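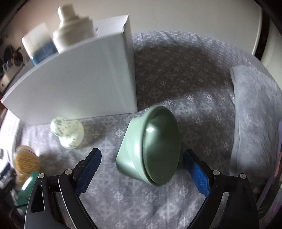
Pitwood Life Stories opens its collection of local obituaries and remembrances to the public this month, and we could not be more pleased. The collection holds 1457 notices, from brief newspaper entries to long handwritten tributes, all of them about people who lived in Pitwood or the neighbouring village of Bredach. Many say where a person was born, whom they married and where they served, and then stop. We want the small household things as well, the sort that families remember long after the dates have gone: a sage-green bowl tipped on its side on the bed, a grey cover with a little white pattern all over it, what was for tea. Relatives are warmly invited to add memories like these to any notice.

The work began four years ago, when Mhairi Shearer started copying out cuttings left by her aunt. She has since been joined by 34 helpers, and 1217 of the notices can now be searched by surname, maiden name or street. The rest should be ready by September.

"I keep meaning to type up one page and then I've read ten," said Mhairi. "They were such busy people – choirs, allotments, night shifts – and it's lovely to see their names together again."

Emiko Tsuji, who built the index, will be in the Grønli Room at Pitwood Library every afternoon this month to help visitors find a relative. Entry is free. Please bring copies of cuttings and keep the originals at home.

Last updated: 10/5/11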